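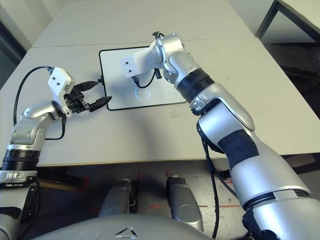

Wednesday, 7:40. Ulberg starter, batch 2. Fed it 40 g rye last night and it has risen by the height of a coin. The Prirdale jar, which gets whatever I forget to throw out, has its lid off again.
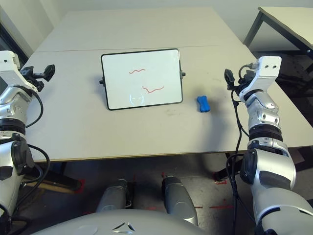 Cesilow flour is blamed for now. The bag says stone-ground; it bakes like the stone. Switched to Trình rice flour for dusting, which at least lets go of the basket.

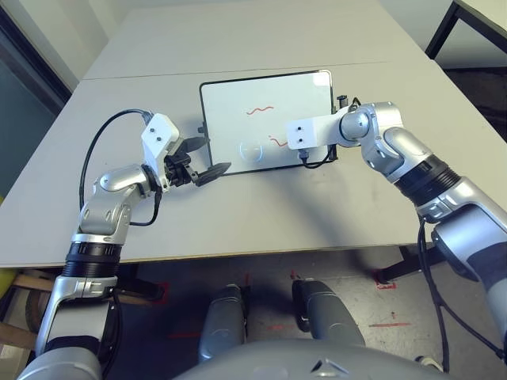

Loaf weight 306 g under plan. I had written 1,000 on the lid and believed it. Next: new scale battery, then opinions. Feed both jars at 6.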